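**Collar keeps popping up when I fold T-shirts on the counter**

**gridseam** · 16 Jun 2023

Flat folds, knit tees, going into drawers 166 mm deep. I fold to a rectangle, sleeves in, then one more fold for filing. The body comes out square enough. The neckline does not. The rib band lifts at one end and the shoulder stays bunched next to it. After a stack of ten the whole pile leans toward the collar side.

Already tried: folding face down, folding on the bed, folding on carpet. Carpet was worst.

**lintfilter_ok**

What is the fabric? Rib on a heavy jersey has more spring than the body, so it will stand up unless you set it before the sides go in. Order for me is neckline, shoulders, sleeves, sides, hem.

**gridseam**

Cotton jersey, a bit brushed on the surface. Mid weight. The label is cut out so I can't tell you more than that. I was doing the sides first and the neckline last.

**Farnham_laundry**

That's your problem. By the time you reach the neckline there are two layers under it at the shoulder and none in the middle.

Surface matters too. I moved all folding to the kitchen counter when we redid it in terrazzo, and the difference is in how the hem slides. On a mattress the far corner drags and you pull the body out of square correcting it. On a polished top you can push the shirt flat with the side of your hand and it stays where you leave it.

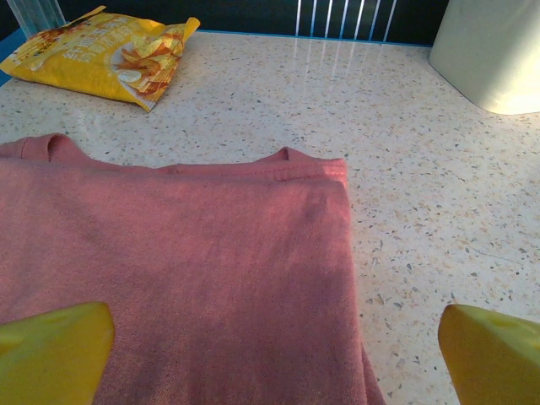
The pink one is a fair test of what you describe. Body is close to a rectangle, right edge runs nearly straight, but there is a hump by the shoulder and a small peak at the end of the neckline where the fabric turns back on itself. The bottom right corner flares a little as well. I would open that one back up to the shoulders and leave the rest alone. Pressing down on the peak does nothing, the fold underneath is what holds it up.

**rackandrail**

Disagree on hard counters. Slippery is fine for the first fold and bad for every one after it. The lower layer creeps when you bring the top layer across. I use a board covered in felt, 70 cm wide, bought from Larkero years ago. Nothing creeps.

**Farnham_laundry**

It creeps if you lift and drop. Lay one hand flat on the bottom layer and roll the other side over it.

**rackandrail**

So you need a technique to compensate for the surface. I'd call that a point for the board.

**lintfilter_ok**

Both work. The faint diagonal crease on the pink shirt is the more useful thing to look at. A crease at that angle usually means one shoulder was pulled further in than the other. Match the shoulder seams to each other before you look at the hem. The hem on a cheap tee can be cut crooked and will mislead you.

**gridseam**

Seams on mine are twisted from washing. The side seam wanders to the front by the hem. Fold to the seam or fold to the shape?

**lintfilter_ok**

Shape. Ignore side seams on anything tubular or twisted.

**ibarra_st**

I did hotel laundry in Vavorbridge until last August. We folded to a plastic template, neckline first, and anything with a lifted collar got shaken out and done again. A repair took longer than a refold. Also: fold them within an hour of coming out of the dryer. Ones left in the hamper overnight never sat flat at the neck.

**rackandrail**

Template on felt, presumably.

**ibarra_st**

Template on stainless steel.

**gridseam**

Did 12 on the kitchen counter tonight, neckline first, shoulder seams matched. Ten are flat. Two have a slight lift at the left end of the rib, both of them older shirts with stretched collars. Bottom corners still flare on a few. Is that the same cause?

**Farnham_laundry**

No, that's the hem. Tuck it up a finger's width before the last fold.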